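다과 테이블 위생·안전 점검표
점검 구역: 프레디츠(Preditz) 2층 라운지, 관리번호 2717
점검자: Detlef Rothe
점검 시각: 일요일 오전 11시
판정 기호: 적합 / 보완 / 부적합 / 해당 없음

1. 테이블 상판
1-1. 목재 표면의 갈라짐, 거스러미: 적합
1-2. 판재 이음부의 단차 및 부스러기 끼임: 보완
의견: 단차는 없음. 이음부에 설탕 가루가 남아 있어 마른 솔로 제거한 뒤 젖은 행주로 닦을 것. 세제 원액 직접 도포 금지.
1-3. 다리 고정 나사 조임 상태: 적합
1-4. 상판 도막 마모: 적합
의견: Böttcher 오일 재도포는 2월 정기 작업에 포함.

2. 깔개
2-1. 미끄러짐 여부(손으로 수평 방향 밀기): 적합
2-2. 올 풀림, 가장자리 들뜸: 적합
2-3. 골 사이 이물질: 보완
의견: 촘촘하게 감아 짠 원형 깔개는 골을 따라 부스러기가 쌓임. 뒤집어 털고 나서 진공 흡입. 물에 담그지 말 것.
2-4. 예비품 수량: 2장, 적합

3. 접시 및 집기
3-1. 테두리 이 빠짐, 유약면 균열: 적합
3-2. 깔개 위에서의 수평 안정성: 적합
3-3. 집게 비치: 부적합
의견: 비치 위치에 없음. Welteck 집게를 세척 후 재비치할 것. 재비치 전까지 해당 접시 제공 보류.
3-4. 세척 후 건조대 보관: 적합

4. 도넛 제공 상태
4-1. 알레르기 유발 성분 표시(밀, 우유, 달걀, 대두): 보완
의견: Plinesent 납품분 라벨에 대두 표기가 흐림. 재출력 요청.
4-2. 글레이즈 제품과 초콜릿 아이싱 제품의 구분 표시: 보완
의견: 한 접시에 함께 담을 경우 표시판도 품목별로 둘 것. 색만으로 구분하지 않음.
4-3. 진열 시작 시각 기재: 적합
4-4. 덮개 비치: 적합
4-5. 크림 충전 제품의 상온 진열: 해당 없음

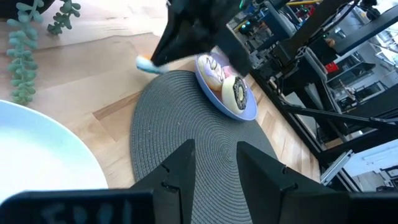
문: 글레이즈 도넛과 초콜릿 아이싱 도넛을 한 접시에 담을 때 알레르기 표시는 어떻게 합니까?
답: 품목별 표시판을 각각 두고, 서로 닿을 수 있으므로 두 제품의 유발 성분을 모두 합친 목록을 접시 앞에 추가로 게시합니다. 성분을 확인할 수 없는 제품은 함께 담지 않습니다.

5. 주변 환경
5-1. 통로 폭 확보, 의자 돌출: 적합
5-2. 바닥 기름기 및 아이싱 흘림: 적합
5-3. 전선의 통로 횡단: 적합
5-4. 폐기물통 뚜껑 작동: 보완
의견: 페달 복귀 불량. 스프링 교체 필요.

6. 조치 사항
집게 재비치: 당일
성분 라벨 재출력: 다음 납품 전
폐기물통 페달 수리: 시설 담당 접수
이음부와 깔개 청소: 마감 청소 항목에 추가

재점검 대상: 1-2, 2-3, 3-3, 4-1, 4-2, 5-4
점검자 확인: Detlef Rothe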